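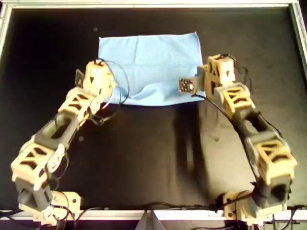

Posted by Corinne Aldaba

2026-09-13

I came home from the Lillance farm stand with 36 plum tomatoes, two heads of garlic and a bag of onions I didn't need, and I could not have been happier! The stand is out on Route 304 past the Dokotlow turnoff, and for a few weeks every year the tomatoes there are so ripe they split if you look at them wrong. I always buy too many. Then I get them home, line them up on the windowsill and remember that two people can only eat so many tomato sandwiches (we do try).

So it's slow-roasting time again, my favorite kitchen project of the whole year.

I used to do the full canning routine, with the big pot and the jars and a kitchen like a sauna. I still love a jar of home-canned tomatoes, but slow-roasting gives me so much more flavor for so much less fuss. You cut them, you salt them, you put them in a low oven and go do something else for the afternoon. The house smells incredible. My neighbor across the hall knocked last time to ask what was going on in there, and she left with a bowlful.

Cut the tomatoes in half the long way and set them cut side up on a baking sheet lined with parchment. Pack them in fairly close, they'll shrink. Drizzle with olive oil – more than you think, they should look shiny – and sprinkle with kosher salt and a little sugar. I tuck unpeeled garlic cloves in the gaps and scatter over some thyme if I have it. This year I also added a good pinch of the smoked chili blend from Makhubela, the spice shop downtown, and wow. It's warm and a tiny bit sweet and it doesn't bully the tomatoes at all.

Then into the oven at 275 for three to four hours. Start checking at the three-hour mark, especially the ones near the corners. You're looking for edges that have gone dark and wrinkly with centers that are still a little jammy. If a few are done early, pull them out and eat them standing up.

Now the garlic! Squeeze the cloves out of their skins while they're still warm and mash them with the oil left on the pan. Spread that on toast with two or three of the tomatoes on top and you have dinner, as far as I'm concerned.

Whatever doesn't get eaten goes into small containers in the freezer. I freeze them in flat layers with parchment in between so I can break off what I need. Please don't leave them sitting in oil on the counter, by the way – garlic in oil really needs to stay cold, and I only keep mine in the fridge for a few days.

The bruised ones that aren't pretty enough to roast go through my old Trultier food mill. It squeaks, the handle is held on with a replacement screw, and I will be using it until it falls apart. A quick simmer with half an onion and a lump of butter, and you've got a sauce that tastes like you worked a lot harder than you did.

In March, when the tomatoes at the store are pale and mealy, I stir a handful of the frozen ones into white beans with a splash of the cooking water and a lot of black pepper. I've got one more trip to Lillance planned before they close up for the season, and this time I'm bringing the bigger cooler.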